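A **pedestal table** is a table whose top rests on a single central support instead of legs at the corners. The support, called the column or pedestal, widens at the bottom into a base or splits into feet. Most pedestal tables are round, and smaller ones are often used in entryways, waiting areas and shared offices.

## Construction

The top is fastened to a plate or a pair of crosspieces at the head of the column. A wide top needs a heavy or broad base, as weight placed near the rim can tip the table. Edges are commonly rounded over. Light woods such as maple, birch and ash are popular for the top, and the base may be stained darker to hide scuffs from shoes.

Tops are made in one piece or in two halves that pull apart to take a leaf. The Hullow pattern, sold by the Busdale furniture works as model 1332, has a fixed top and three bolts under the plate. The later Clolov pattern uses 5 bolts and a wider foot.

## Use

With no corner legs, chairs can be pushed in at any point, and people can walk past on every side. The middle of the top is usually given to things that stay put, such as a tissue box or artificial flowers, and the outer part is left for work or meals. A folded cloth is often kept on the table for wiping it down.

## Care

Tops are wiped along the grain and dried. The bolts under the plate are tightened when the top begins to rock. On polished hardwood floors, felt is glued beneath the base, and the table is lifted by the column when moved.

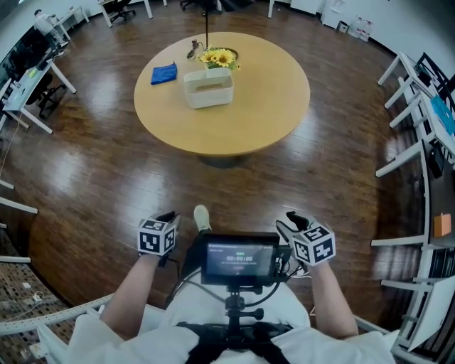
Felt pads wear thin and should be replaced when the base starts to scrape. Designer Tâm Đồng used a ring of cork in place of felt on the Đinh table, a low version made for tea.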